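4. Garment hanging

4.1 Task and scope

Of the chores in our survey, hanging up a T-shirt was the one that respondents most often expected a machine to handle already. It takes an adult a few seconds and needs no tools beyond a hanger and a rail. It is also a chore in which almost every step depends on the step before it. A collar that sits crooked on the hanger may look fine on the table and slide off when the hanger is lifted.

We limit the task to short-sleeved cotton shirts and plastic hangers of the ordinary household kind. Button-front shirts, trousers with clip hangers, and anything knitted were left out. The shirt starts on a table in no particular state, and the task ends when the hanger is on the rail and both grippers have let go. Nothing in the room is cleared away beforehand. Bags, cables, cleaning equipment and furniture stay where the people who use the room have left them, as they would in a home.

We ran 600 attempts across the Grescombe and Karabulut sites between July and the end of the study. Control software was the Drodico policy described in Section 3, with no changes made between sites. An attempt was stopped if a person had to touch the shirt, the hanger or the arms.
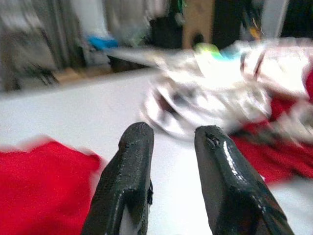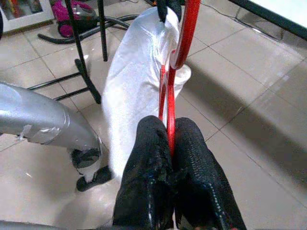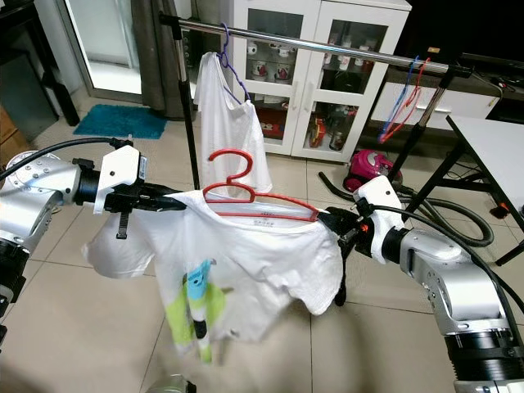
Figure 7. Views from the garment-hanging work, from cameras near the grippers and from a camera with a wider view of the room.

4.2 What went wrong

The system finished 44 percent of attempts without help. This is lower than the rate we report for wiping a table (Section 5) and higher than the rate for folding. Most of the failures fall early in the task. Finding a shoulder seam on a crumpled white shirt against a pale tabletop is hard for the policy, and it often took hold of a sleeve or the hem. When that happened it seldom recovered. It would lift the shirt, put it down in a worse state, and try again from there until the time limit.

The second group of failures came at the moment of putting the hanger in. The hanger has to pass through the neck opening while the fabric is held open, and plastic hangers flex when pushed. A person feels the hanger catch on the collar and backs off a little. Our grippers have no touch sensing, so the only sign of a catch is a change in how the fabric looks, and that change is often hidden by the fingers themselves.

Once a shirt was on the hanger with both ends held, the rest usually went well. Dropped shirts on the way to the rail were rare. Missing the rail with the hook was more common, mainly at Karabulut, where the rail was mounted higher and the arms had to work close to full reach.

4.3 Time

Speed remains a problem even for successful attempts. The median was a little over 2 minutes per shirt, and a load of laundry holds many shirts. Participants in the Zitamside interviews said they would accept a slow machine if it could be left alone, and several compared it to a dishwasher. The comparison sets a high bar, as a dishwasher does not need someone nearby to pick its contents up off the floor. At the present failure rate, a household would still have to check on the machine and finish part of the load by hand.

We return to the cost of supervision in Section 6, where the same measure is applied to the shop-floor tasks.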